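Section 5
Preparing, Marking and Pressing Trousers

5.1 Scope of this section

This section applies to tailored trousers in wool, wool blend, cotton and linen. It covers inspection before pressing, chalk marking of the hem, formation of the front and back creases, pressing of the waistband and pockets, and storage after the work is complete. Jackets and waistcoats are treated in Section 6. Formal trousers with a braided side seam require the additional steps given in 5.8.

The instructions assume that the operator has assembled the Hosoda trouser board as described in Section 2 and has filled the steam iron as described in Section 3. Owners of the older Hosoda board with a fixed foot may follow the same steps, except that the height adjustment in 5.3 does not apply.

5.2 Items required

Hosoda trouser board, assembled and locked
Steam iron with a clean soleplate
Dultex pressing cloth, medium weight
Clothes brush with natural bristles
Tailor's chalk, flat, in a color that contrasts with the cloth
Measuring tape
Spray bottle filled with clean water
Clamp hanger or felted bar hanger

A pressing cloth must be used at all times on wool. Direct contact between the iron and the cloth produces a shine on the surface that may be permanent, particularly on dark worsteds and on any fabric containing polyester.

CAUTION: Do not use a pressing cloth that has been washed with fabric softener. Residue may transfer to the garment under heat.

5.3 Setting up the board

1. Place the board on a level floor, clear of foot traffic and within reach of a grounded outlet.

2. Release the height lever and raise the board until the surface stands level with the operator's hip. Lock the lever.

3. Fit the padded cover and draw the cord tight. The cover must lie flat across the full width, with no ridge at the center line.

4. Swing out the leg support and confirm that it clicks into position. The leg support carries the weight of the trouser leg that is not being pressed.

5. Stand the iron on its heel rest and route the power cord over the cord guide, away from the front edge of the board.

NOTE: If the cover wrinkles during use, stop and tighten it again. A wrinkle in the cover will print through to the garment.

6. Set the iron to the temperature shown on the care label. Where the label and the table in Appendix B disagree, follow the label. Where the label is missing, begin at the lowest steam setting and test on the inside of the hem allowance.

5.4 Inspecting the garment

Empty all pockets before the garment is placed on the board. Coins, keys and folded receipts leave impressions in the pocket bags and may mark the outer cloth as well.

Brush the trousers from the waistband downward in long strokes, following the nap. Pay particular attention to the inside of turn-ups, where lint and grit collect. Turn-ups should be unfastened at the side tacks, brushed out and fastened again before pressing.

Examine the cloth in daylight where possible. Look for stains at the knee, the seat and the pocket openings. Heat will set many stains, including those caused by wine, coffee and perspiration. A stained garment must be cleaned and allowed to dry fully before any part of it is pressed.
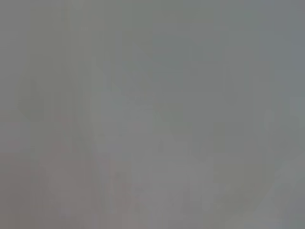

Check the seams next. The seat seam and the inner leg seams carry the greatest strain in wear, and a stitch that has begun to part will open further under the weight of the iron. Minor repairs should be made with a matching thread before work continues. Where the lining at the knee has pulled away from the inseam, it should be tacked down by hand, loosely, so that it does not draw the outer cloth.

Vintage garments call for additional care. Trousers made before 1965 often contain a canvas waistband interlining that shrinks when it is exposed to heavy steam. On such garments the waistband should be pressed dry, through a double layer of cloth, and the steam kept to the legs alone.

5.5 Marking the hem

This procedure should be carried out before the creases are formed. If the existing length is satisfactory, proceed to 5.6.

1. Ask the wearer to put on the trousers together with the shoes and belt or braces with which they will normally be worn. A change from belt to braces can alter the position of the waistband noticeably.

2. Ask the wearer to stand upright with the weight on both feet, looking straight ahead. Looking down shifts the waistband and gives a false reading.

3. Decide on the break. For a full break, the front of the hem rests on the shoe and the cloth folds once above it. For a slight break, the hem touches the shoe and the fold is barely formed. For no break, the hem ends just clear of the shoe.

4. Mark the back of each leg with a short horizontal chalk line at the desired length. Mark both legs. Few wearers have legs of precisely equal length, and a measurement copied from one side to the other should not be relied upon.

5. Remove the trousers, lay them flat and extend the chalk line around each leg. A plain hem may slope slightly toward the heel. A turn-up must be cut straight.

6. Add the hem allowance below the line. The Skiltlow pattern supplement, supplied with the board, lists allowances for plain hems and turn-ups in each weight of cloth.

CAUTION: Do not press over chalk. Waxed chalk melts under the iron and leaves a grease mark. Brush away all chalk as soon as the hem has been basted.

5.6 Forming the creases

The crease should run in an unbroken line from the hem to the point given in step 6. It serves to lengthen the line of the leg and to keep the cloth hanging away from the calf.

1. Hold the trousers upside down by the hems and bring the inner and outer seams of each leg together.

2. Lay the garment on the board with the seams aligned one on top of the other. On most trousers the seams will match from the hem to the knee. Above the knee they may separate by a small amount, and they should not be forced together.

3. Fold the upper leg back toward the waistband, onto the leg support, so that the inside of the lower leg is exposed.

4. Smooth the lower leg by hand, working from the seam toward the front and back edges.

5. Cover the leg with the damp pressing cloth. Lower the iron, hold it in place for 5 seconds, then lift it and move to the next position. Do not slide the iron. Sliding stretches the cloth and causes the crease to wander.

6. Press the front crease from the hem upward. On pleated trousers the crease should run into the first pleat. On flat-front trousers it should end at a point level with the bottom of the fly.

7. Press the back crease from the hem upward and end it at the level of the seat.

8. Turn the leg over and repeat on the outside with less steam.

9. Bring down the second leg and repeat the procedure. Compare the two creases at the knee before the garment is removed from the board.

NOTE: A double crease occurs when a new fold is pressed beside an old one. To remove it, open the leg flat, mist the area with water, steam through the cloth and allow the leg to cool before beginning again at step 1.

Heavier cloths benefit from the use of a wooden clapper. Place the clapper on the crease immediately after the iron is lifted and hold it down until the steam has dispersed. The wood absorbs moisture and sets the fold without additional heat.

5.7 Waistband, pockets and fly

1. Fit the waistband over the narrow end of the board with the fastening open.

2. Pull the pocket bags out and press them flat. Leave them outside while the surrounding cloth is pressed, so that their outline does not show on the front.

3. Press the waistband in sections, turning the garment away from the operator after each section.

4. Press pleats, where present, only as far as the bottom of the pocket opening. Below that point they should fall open into the crease.

5. Lay the fly flat and press along the stitching line with the tip of the iron. Keep clear of plastic zippers and of buttons made of horn or mother-of-pearl, which may crack or discolor.

5.8 Formal trousers

Trousers with a satin or braided side stripe must be pressed with the iron on its lowest effective setting. Cover the stripe with two layers of Dultex cloth and apply no steam directly to it. Satin marks easily with water, and drips from the iron are difficult to remove. The operator should test the iron on a spare cloth first – a soleplate that has not reached its full temperature is the usual source of dripping.

Formal trousers are made without turn-ups, and the hem is commonly cut at an angle. When the creases are formed, align the garment by the stripe and the inner seam and disregard any apparent mismatch at the hem.

5.9 Cooling and storage

Allow the trousers to lie on the board until they are cool to the touch. Cloth that is hung while warm will take on the shape of the hanger.

Hang the garment by the hems from a clamp hanger, or fold it over a felted bar with the creases aligned. Leave space on either side of it in the closet. Garments that are stored for a full season should be placed in a breathable cotton bag with cedar – plastic covers supplied by dry cleaners should be removed at once.

After wear, trousers should be rested for at least one full day. Most light wrinkles will drop out during this time, and a full pressing will be needed less often.

5.10 Care of the equipment

Empty the iron after each session and store it upright. Wash the pressing cloth by hand in warm water without detergent. The padded cover should be replaced after 200 hours of use, or sooner if scorch marks appear. Replacement covers and cloths are available from the Florstead parts counter under the part numbers printed in Appendix C.

For faults with the height lever or the leg support, refer to Section 7.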